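Before You Buy a Robot Arm for the Kitchen or the Bench

Every March the questions start coming in. Somebody has seen a clip of a pair of arms folding a towel and wants to know whether to put money aside for one. My usual answer is to put the money aside and leave it there for a year. If you can't be talked out of it, here are the tips I give people, in no particular order.

Write down the job first. One job, with the objects named. "Help in the kitchen" is not a job. "Move fruit from the counter to a bowl" is, and once you see it on paper you may notice that you can do it yourself while the kettle boils. Marisol Ospina kept a list like that on her fridge for a month before spending anything, and crossed off all but two lines.

Ask what the price leaves out. The Pinodthorpe arm I priced last spring looked fair until I got to the second page. The hand was extra. So was the mounting plate, at 327 dollars, and the plate didn't fit my bench. Get one quote with the arm, hand, power supply, cables, mount, shipping and whatever software fee they charge after the first year. If a seller won't put all of that on one sheet, go elsewhere.

Ask for the demo with your own things. Sellers bring objects they know the machine likes. Bring a bag from home: a piece of fruit, a bread roll, a bowl with a slick rim, a floppy dishcloth. Put them down yourself, a bit crooked. Then watch where everybody's hands are. If a person is steering, that may be fine for what you want, but you should be paying for a steered machine and planning for somebody's time to steer it. 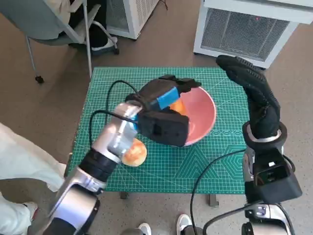
Measure the reach as well as the footprint. The brochure gives you the size of the base. What you need is how far the elbow swings out when the hand is low, and that can be a good deal more. Tape it out on the floor and leave the tape down for a week. Rodrigo Magalhães did this in his workshop and found he was stepping over the line every time he went to the drill press.

Budget for cable. Arms have cables that need slack to move, and slack catches on cups, drawer pulls and the corner of the table. Clips and sleeves cost me 35 dollars and a dull evening. Leave enough loose for the full swing, check it with the power off, and look at it again after a few days of use.

Don't skimp on the table. A light folding table wobbles when an arm stops short, and then the thing you were reaching for has moved. A cutting mat on top is a cheap way to keep small items from skating around. I use an old Amaral quilting mat that was headed for the trash. The printed grid is handy too, if you want to put a cup back in the same spot for a second try.

Be careful with two arms. The second one doubles the bill and I have yet to see it double the work. Holding a bowl still with one hand while the other goes in sounds useful, and sometimes it is. A bowl with a heavy base does the same for a few dollars. Start with one arm. Check that the seller will let you add a second later at a price you have in writing.

Fancy fingers or plain jaws? Plain, for most homes. A hand with many joints is lovely to look at and has more parts to wear out. Gollier wanted about 700 dollars for a replacement finger set when I asked, and couldn't say how long one lasts. Two rubber-faced jaws will pick up most of what's on a counter. If you think you need the fancier kind, rent it first.

Keep it away from food you mean to eat until you've read the cleaning page in the manual. A lot of these grippers can't be washed. Pads pick up glaze, juice and flour, and wiping around a joint is slow work. I'd practice with plastic fruit and count the real kitchen as a separate purchase.

Rent where you can. Rurkia does 5 days at a time, and that was plenty for me to learn I didn't want one. Keep a notebook by the table and write down every time you had to step in. Add up your own minutes as well, including setup and putting everything back where it started.

Benedita Vieira wrote to say I'm too hard on these machines and that hers sorts screws very nicely. Fair enough. She also told me it took most of a winter to get there, and I'd put that winter in the budget.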